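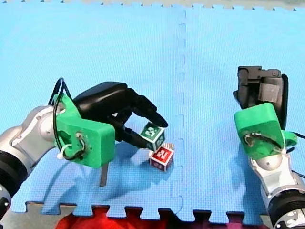 Equipment Review: Bretier Interlocking Floor Tiles
Prepared by Niamh Ó Néill, Facilities Office, Figueroa Community Center
01/11/2024

The Center was asked to find a replacement for the roll-out vinyl in its ground floor activity rooms. The old covering had begun to curl at the doorways, and two repairs in May did not hold. After comparing products from Kasum and Bretier, the office bought a trial set of Bretier foam tiles and placed them in the smaller room, which is used for toddler mornings, stretching classes and the seniors' balance program.

Installation

Two members of staff laid the floor in one afternoon without tools. The tabs press together by hand and need a firm heel along each joint. Edge strips are supplied separately in the same carton, and staff should sort them before starting, as the corner pieces are easily mistaken for the straight ones. Trimming around the radiator pipes took longer than the rest of the job. A sharp utility knife gave a clean cut; scissors did not.

Daily use

Comfort is good. Instructors reported less complaint of sore knees during floor exercises, and Vivek Garg, who leads the balance program, found the surface steady enough for standing work in socks or soft shoes. He does not recommend it for walkers with narrow feet – these sank slightly and were slow to turn. Folding chairs leave dents that fade overnight in most cases. The legs of the piano bench left marks that have remained.

Care

The supplier advises a damp cloth and mild soap. This is adequate for dust and juice, though crumbs collect in the joints and must be vacuumed. Full lifting and cleaning is planned every 8 weeks. Tiles must be dried flat before they are put back, and strong cleaners should be kept away from them.

Cost

The trial room came to $729, including edge strips and delivery. Covering all of the ground floor rooms was quoted at $3,430. The comparable Kasum product was cheaper per carton, but its edge strips are sold only in packs larger than the Center requires.

Recommendation

The office recommends the tiles for the activity rooms and advises against their use in the hallway, where carts and strollers pass all day. Comments may be sent to Eyerusalem Endale at the front office.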